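Zulletti Bench Set: data card
Robot-assisted basket handling at the Dokel workroom, release of May 7, 2026 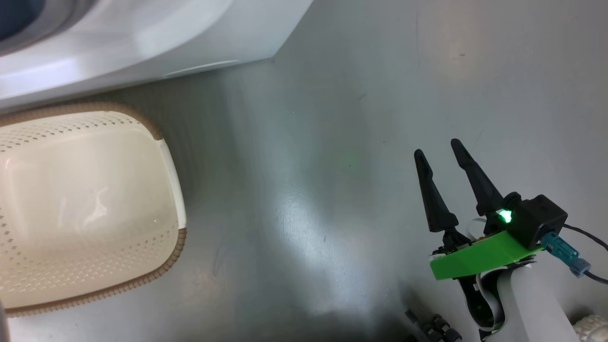 Who decides which jobs the robot gets?
The people who do those jobs now. Staff at Dokel put tasks forward at the start of each month, and a task goes in only when the person who normally does it agrees to it.

Summary

Zulletti is a set of 639 recorded episodes of bench work, collected during ordinary shifts. The robot reaches for baskets, shifts them and hands them on. We're really pleased with how this one came together, and a lot of that is down to the crew, who labelled every episode themselves and argued (cheerfully!) over what counts as a good placement.

What's in it

Episodes: 639
Of those, ended early by a staff member: 63
Tasks: 5
View: head camera, colour
Labels: task name, outcome, who was in control (robot or person), free-text note
Notes are in English and keep the crew's own spelling

What the work looks like

The work surface is grey metal with a brushed finish, and it throws back plenty of glare. Baskets are beige plastic with rows of small holes. The gripper has two narrow black fingers on a green bracket. If your model relies on clean edges, try the bright patches first, they're a great stress test.

What changed for staff

Before February, the basket job was one long stretch at the bench. It's now split into short turns, and the person on shift checks, corrects and labels in between. Most of the crew like the variety. Two things they didn't like: the first labelling screen was slow, and the early schedule left the last person of the day with all the leftover checks. The Hosoda labelling tool replaced the first, and the checks are now shared across the shift. Shift lengths and pay rates stayed as they were.

Privacy

Staff could ask for any episode to be removed, no questions asked. Audio was never recorded. Please don't use the set to measure how fast a person works. The licence rules that out.

Known gaps

Only one workroom and one style of gripper are covered
Evening shifts are thin
Notes get much shorter near the end of a shift
Outcome labels for the handover task were redone once, and the old ones are kept in a separate column

Getting started

Unpack the archive, then run the Jevura loader on the top folder. You'll need over 730 GB free. Filter on "control" if you only want the robot's own turns.

Corrections to labels are very welcome, send the episode number and a line about what you'd change.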